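Chapter 9
Learning from Hand-Held Demonstrations

Brahim El-Sayed and Lærke Frandsen

In Chapter 8 we taught the arm by moving it directly, with the motors switched off and a person pushing the links. The method is easy to understand, but it is slow, and the arm is heavy for the person who pushes. In this chapter we take the arm away. The demonstrator holds only the gripper, with a camera fixed to it, and performs the task by hand. The policy is trained later from the recorded views and the path of the tool.

The main example comes from the Tremo study, which was done at Nandton by Elínborg Lauritsen and Grímur Oddsson. They collected 1,566 demonstrations of kitchen and table tasks. After checking, 127 of them were removed, mostly for lost tracking. The reader should keep both numbers in mind, because in Section 9.4 we will ask what the removed ones had in common.

Three questions guide the chapter. First, what does the camera need to see? The fingers are always in the view, and they give the policy a fixed reference for the width of the opening. Second, how do we recover the motion of the tool when the background is dark or has little texture? Third, how much may the demonstrator's habits differ before the policy becomes confused? On the third question the literature does not agree — we present both opinions.

Before the mathematics, it is useful to look at some views at the height of the table. Note how much of each one is occupied by plain surface, and how the reflection of the light lies on the wood in the first and in the last.
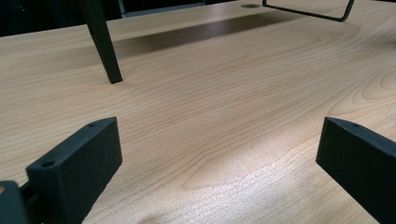
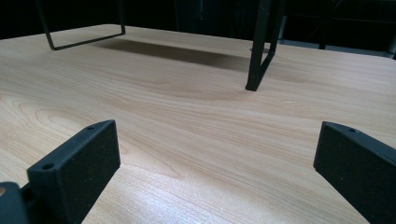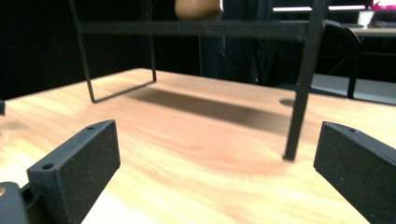
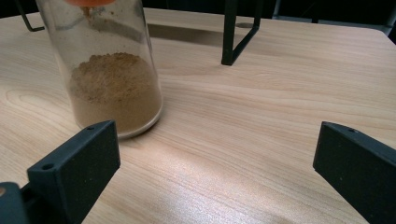
Wood grain is a difficult friend for visual tracking. It offers many lines, but the lines resemble each other, and a feature matcher can slide along them without noticing the error. A reflection is worse. It moves when the camera moves, so a point found on it does not belong to the table at all. In Section 9.2 we derive a simple test that rejects such points, and we apply it to windows of 30 images.

The reader should know the camera model from Chapter 3 and the least-squares method from Chapter 5. Section 9.3 is harder than the others and may be left out in a first course. The exercises marked with a star use the Kidix software, and they were prepared by Amirhossein Mohammadi.

9.1 The Tool Frame and the Camera Frame

We begin with two coordinate frames. The tool frame has its origin at the midpoint between the fingertips, and the camera frame has its origin at the center of the lens. The transformation between them is constant as long as the mount is rigid, and we denote it by T.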